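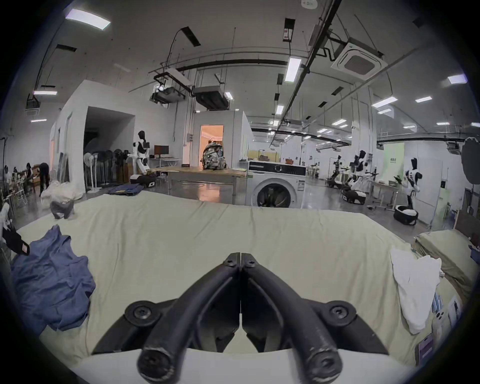
Fingertips meet too early on one side – how do you set yours?

tiwari_bench
21/11/2024
Hello all. My hand-held gripper is the type with two curved rubbery fingers on flat black plates. I changed the left finger last month and now the tips touch before the handle is fully closed. On thin cloth I lose the corner. I loosened the round head screws, closed the fingers by hand and tightened again. Same result. Log says 611 closings after the change. Must I change both fingers as a pair?

Clondberg26
Yes, always as a pair. A new finger is stiffer than a worn one and it pushes the seam to the side. We replace both at 4000 closings.

likia_fix
I do not agree with Clondberg26. Wear on the lower ends of the bars is only cosmetic, what matters is the tip. Check the plate first. On my Clornberg one hole was a little oval and the plate moved each time I tightened.

Clondberg26
An oval hole you would feel as play. He did not write about play.

likia_fix
You feel it only with the screws half loose – with tight screws, no.

tiwari_bench
Thank you both. With the screws half loose the left plate does move, the right one does not. I ordered a plate and will keep the old right finger for now.

Clondberg26
Then please write again in January how the seam looks. I still say pair.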